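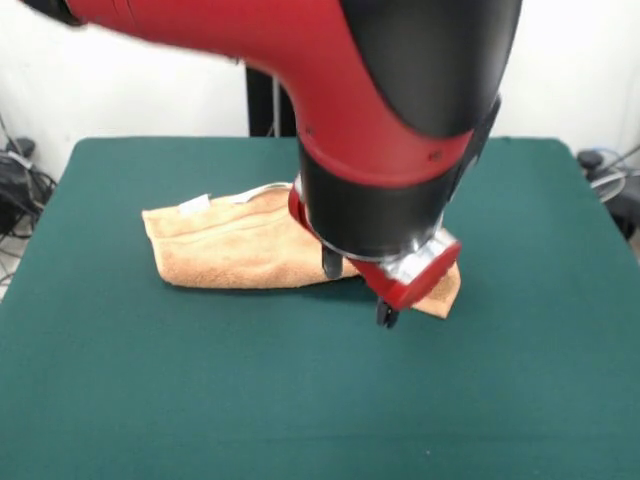
Folding Hand Towels So They Stay Folded

My mother-in-law kept her hand towels in a stack so straight you could have set a level on it, and for years I thought she must iron them. She didn't! She folded them on a cloth, she folded them long, and she took her time about it, and once I picked up those habits my own linen shelf stopped sliding onto the floor every time somebody grabbed a towel from the middle.

Start with the surface. A bare tabletop is slippery under terrycloth, and the bottom layer creeps away while you are busy with the top one. Spread an old tablecloth or a flannel sheet first (mine is a dark one, so I can see the lint and shake it off outside afterward). Pull it smooth, because any wrinkle underneath will print itself right into your fold.

Lay the towel flat and give it a good stroke with both palms, from the middle out to the ends. Find the care label and put it at the back, away from you. It gives you a fixed point, so every towel in the pile starts out facing the same way. Then bring the long sides together, lining up the edges before you worry about the rest - the middle will follow along. Fold it lengthwise again if your shelf is narrow, and run the side of your hand down the whole length.

Don't press too hard. Terry needs its loops standing up to soak up water, and a faint crease is plenty. If one end comes out a bit rumpled, and one end usually does, take hold of the two corners and give a small tug. There's no need to start over.

Zlata Sydorenko wrote in to ask whether thick bath towels can be done this way too. They can, but go in thirds, and stack no more than you can lift with one hand. She also wanted to know about fabric softener. I gave it up in November and use a splash of white vinegar in the rinse, and the peach towels have come out fluffier ever since.

Put the freshly washed ones at the bottom of the stack and take from the top, so they all get their turn.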